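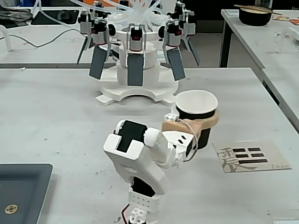
White robotic arm with a paper cup

Do I need a new mouthguard before a smoker?

I've been boxing at a gym in Forkbridge since September and my coach finally put me down for a smoker, 4 rounds, headgear on. I'm thrilled and also a little sick about it! My mouthguard is a cheap boil-and-bite and I can't breathe through my mouth at all with it in. By the end of round two on the pads I'm wheezing. Is it worth paying 80 bucks for a custom one, or do I just need to get in better shape?
Carys Morgan

Could be both, but try remolding the one you've got first. I did mine over three times before it sat right (bite down harder than you think you should, and suck the air out). If you have to clench to keep it up there, it's a bad fit and you'll gas out just from that. I went custom after a year and love it, but I was sparring 5 times a month by then. Whatever you pick, wear it for a couple of weeks before the smoker. Don't show up with a brand new one.
Aivar Laur

run more. everybody's tired in round two
falmont552

Trim the back ends a little if it's gagging you, small scissors work fine. And check with your coach about the color, our local shows won't let you wear red.
Sikora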